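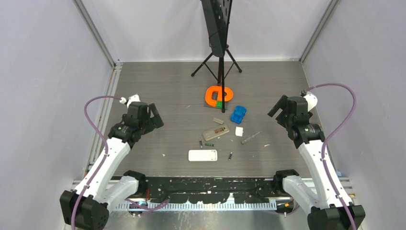 Photo: Vukwood / posted June 29, 2018

Toy cleanup, what stays on the floor??

Vukwood
ok so colored toys in a cluster, middle of the floor, as always. gray wood grain floor, small stuff everywhere. every night I sweep it into one bin and every morning it's dumped back out. Do you sort or just dump? we have 4 bins from the Sternine set and only use one

mellell_fan
Dump. Life is short. One bin, lid on, done in 10 minutes

Agbayani
Disagree. One bin = kid tips the whole bin to find one piece. That's how you get a pile in the middle of the floor in the first place. Sort by size, not color. Big stuff low, tiny stuff up high

mellell_fan
and who does the sorting at 8 at night. me. no thanks

Agbayani
the kid does. mine started in April, took a couple weeks of whining, now fine

Vukwood
mine would sort two and wander off lol. Also the floor itself, does anybody put a mat down? small pieces on hard floor, the noise

pinecone133
We got a round play mat with a drawstring, pull it shut and hang it on a hook. Best thing we own. Get the big size tho, the small one holds nothing

mellell_fan
Had one of those. String broke. Plus crumbs get in the folds and you end up shaking it out in the yard

pinecone133
ours is the Mellell one, washed it a ton, string still good. Maybe you overfilled it

mellell_fan
maybe. it was a cheapo. also yes my username is Mellell and no I don't own their mat, I like the shelves

Agbayani
Mat is fine for bricks. Terrible for anything with parts that go together, puzzles etc. You just get toy soup

Vukwood
toy soup is what I have now. How many toys do you guys leave out? I have a box in the closet w/ more than 133 little things in it, counted when we moved

Agbayani
11 out, rest in the closet. Swap when they get bored

pinecone133
11?? mine would riot. I leave it all out and just keep a path to the door

Vukwood
ok gonna try the mat for the small stuff and use the other Sternine bins for the rest. Anyone know if the lids are sold seperately? ours cracked

mellell_fan
they are, check the parts page. shipping's a ripoff tho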